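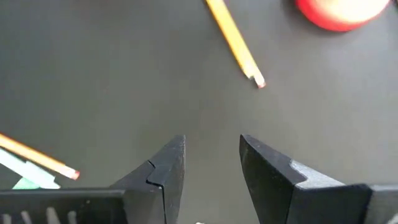
Eraser-tipped pencil with yellow barrel, silver ferrule and pinkish eraser.

Reference > Stationery > Writing tools > Eraser-tipped pencil

Print this article | E-mail this article

Eraser-tipped pencil

An eraser-tipped pencil is a wood-cased pencil with a rubber or vinyl eraser fixed to the end opposite the point. The eraser is held by a short metal sleeve called a ferrule. The type is the usual school and office pencil in North America. In much of Europe the pencil with a plain or dipped end is more common, and the eraser is bought separately.

Construction

The casing is made from two grooved slats glued together around the core. The slats are cut slightly wider than the finished row of pencils, pressed, and then shaped on both faces before the pencils are separated. Softwoods with a straight, even grain are preferred, as they cut cleanly in a sharpener. Incense cedar and basswood are both widely used.

The core is a fired mixture of graphite and clay. More clay gives a harder, lighter line; more graphite gives a softer, darker one. After firing, the core is soaked in wax so that it slides more easily over paper.

Paint is applied in several thin coats. Yellow is the customary color, though any color may be used. One end of the painted barrel is then cut back to form a shoulder, and the ferrule is pushed over it and crimped or glued. The eraser plug goes in last and is held by a second crimp.

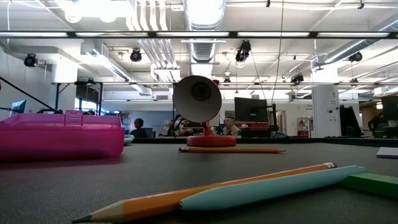 Sharpening removes paint, wood and core together and leaves a cone of bare wood behind the graphite point. A long cone gives a fine line but breaks easily under pressure. A short cone is stronger and suits general writing. Hand sharpeners with a fixed blade set the angle of the cone; a knife leaves it to the user.

Eraser

The plug is a synthetic rubber or vinyl compound, often with a mild abrasive added. Pink is traditional. The plug hardens with age and exposure to light, and a hardened plug smears graphite or scuffs the paper. In a storage trial at the Brisano works, reported by Maricica Căpraru and Radu Dinu, 230 of 700 pencils kept on an open shelf had plugs too hard for normal use at the end of the trial. The plug usually wears out before the barrel does, and slip-on caps are sold as replacements.

Storage

Pencils are kept in upright cups, flat trays, rolls and boxes. The rigid plastic box with a hinged lid and a front latch is common in schools. It protects the points, takes short and long pencils alike, and stacks well when full. Translucent boxes allow the contents to be checked with the lid closed.
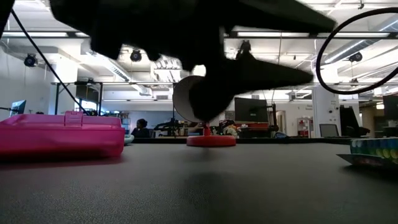 A box should be long enough for an unsharpened pencil to lie flat. If it must be placed at an angle, the point bears on the end wall and may snap when the box is moved. Loose pencils in a half-full box also knock against each other, which can crack the core inside the casing. A cracked core shows up later as a point that falls out during sharpening. A strip of felt or folded paper along the bottom reduces the movement.

Grades

The most common grade for this type is No. 2, equivalent to HB. Softer and harder grades are also made with erasers, but drawing pencils generally are not.

See also: Ferrule; Graphite core; Mechanical pencil; Pencil sharpener

Article revised April 2025. Contributor: Saqib Paracha.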